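Guvau 4 Ply Sock Yarn

Superwash wool and nylon, 100 g skein
Product code GV-412

Home / Yarn / 4 ply and fingering / Guvau

Guvau is a plied sock yarn with a high twist, wound in 100 g skeins of 412 m. It is intended for socks, mitts and other items that take abrasion, and it is also suitable for close-fitting colourwork hats. The yarn is supplied in skeins and must be wound before use. Winding is available at checkout.

Specifications

Fibre: 75% superwash wool, 25% nylon
Construction: 4 plies, S plied, high twist
Put-up: 100 g skein
Length: 412 m
Weight class: 4 ply / fingering
Recommended needles: 2.25 mm to 2.75 mm for socks, 3.25 mm for garments
Tension, socks: 32 stitches and 44 rows to 10 cm in stocking stitch on 2.5 mm needles
Tension, garments: 27 stitches and 36 rows to 10 cm in stocking stitch on 3.25 mm needles
Crochet hook: 2.5 mm to 3.5 mm
Care: machine wash cold on a wool cycle, dry flat
Colours: 15

Construction

The singles are spun fine and plied firmly, which gives a round strand with little halo. Stitch definition is good in ribbing, cables and slipped-stitch heels. The twist makes the yarn slightly stiff in the skein. It softens after the first wash, and the fabric relaxes by a small amount in width. Row tension changes less.

The nylon is blended before spinning and runs through every ply. No separate reinforcing thread is needed at the heel or toe for normal wear. Knitters who walk long distances in their socks may still prefer to work the heel flap in a slipped-stitch pattern, or to drop one needle size for the sole.

High-twist yarns can bias when knitted in stocking stitch at a loose tension. Guvau does not bias noticeably at 30 stitches to 10 cm or tighter. At garment tension, knit and wash a swatch of at least 15 cm square before casting on. Swatches worked flat and swatches worked in the round should not be treated as interchangeable.

Quantities

Adult ankle socks, all sizes: 1 skein
Adult mid-calf socks, up to 24 cm foot circumference: 1 skein
Adult mid-calf socks, larger sizes: 1 skein plus a contrast for heels and toes
Knee socks: 2 skeins
Fingerless mitts: 1 skein, with yarn left over
Baby cardigan, to 12 months: 1 skein
Adult pullover, plain: 4 to 6 skeins depending on size and length

The pullover figures assume stocking stitch and a hip-length body. Allow one extra skein for all-over cables.

Colours

The range has 15 colours: eleven solids and four heathers. The solids are dyed in the skein. The heathers are dyed as fibre and blended before spinning, so they show no variation from the outside of the skein to the inside.

Solids: Chalk, Oat, Mustard, Brick, Plum, Ink, Slate, Moss, Bottle, Teal, Charcoal
Heathers: Fog, Bracken, Heath, Peat

Dye lots are marked on the band. Orders of two or more skeins in one colour are picked from a single lot where stock permits. If it does not, the order is held and an email is sent before dispatch. Lots of Ink and Teal differ more than the others. For a garment in either colour, order the full quantity at once and alternate skeins every two rows if lots have to be mixed.

Brick, Plum and Ink may release surplus dye in the first wash. Wash a swatch in these colours before combining them with Chalk or Oat. A second rinse in cold water with a tablespoon of white vinegar is normally enough.

Washing and wear

Turn finished socks inside out. Use cold water, a wool cycle and a neutral detergent without bleach or enzymes. Do not tumble dry. Superwash wool lengthens when it is wet and heavy, so larger items should be lifted from the machine in both hands and dried on a flat surface. Socks may be dried on blockers.

Some surface pilling is normal at the heel and under the ball of the foot during the first few wears. Remove pills with a sweater stone or small scissors. Do not pull them, as this draws fibre out of the ply.

Compared with other yarns in this range

Atar is a 4 ply with the same fibre content and a softer twist. It is more pleasant against the neck and less durable underfoot. Choose Atar for shawls and baby garments.

Delić is a DK / 8 ply, 100% wool, not superwash, 166 m to the skein. It cannot be substituted for Guvau in any pattern without full recalculation. Two strands of Guvau held together are close to DK in thickness, but the fabric is denser and heavier than one strand of Delić.

Mavo is a 20 g mini skein in the Guvau base, in the same 15 colours. One Mavo is enough for contrast cuffs, heels and toes on an adult pair. Minis are dyed separately, and an exact match to a full skein of the same colour is not guaranteed.

Winding

Skeins are wound to centre-pull cakes on request. Select the option for each skein at checkout. Wound yarn cannot be returned. If the yarn is to be stored for more than a few months, we suggest leaving it in the skein – a tight cake holds the strand under tension and can reduce its elasticity.

To wind at home, open the skein fully and place it on a swift or over a chair back before cutting the ties. Each skein has four ties. The knotted tie also holds both ends of the yarn and should be cut last.

Dispatch and returns

Orders placed before 2 pm are packed the same day, except Wednesday, when the stockroom is closed. Unwound skeins with the band attached can be returned within 30 days. Knots are permitted by the mill at a maximum of one per skein. A skein with more than one knot will be replaced; keep the band, as the lot number is needed.

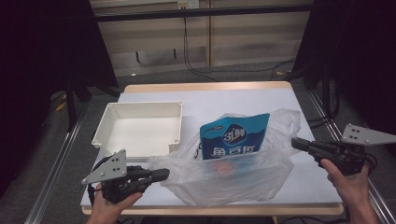 Beril Bilgin wrote in to report that the tension on the band was accurate for her on 2.5 mm needles, but that she needed 2.25 mm once she moved from a flat swatch to a sock in the round. She has knitted three pairs in Slate and one in Bracken. The oldest pair has been through a winter of weekly washing and the heels have not thinned, though the cuffs are looser than they were. She now casts on 64 stitches for the leg in place of 68 and works 6 cm of twisted rib. Her one complaint is that the heather colours split more readily than the solids on sharp metal tips, and she has gone back to blunter wooden needles for those.

We have had the same comment on splitting from other customers. It applies mainly to Bracken and Peat. A medium tip is suitable for all 15 colours.

Related items

Guvau sock pattern, top down, four adult sizes, printed or download
Mavo mini skeins, 20 g
Double-pointed needles, 2.25 mm, 2.5 mm and 2.75 mm, 15 cm, sets of 5
Sock blockers, small, medium and large
Neutral wool wash, 500 mL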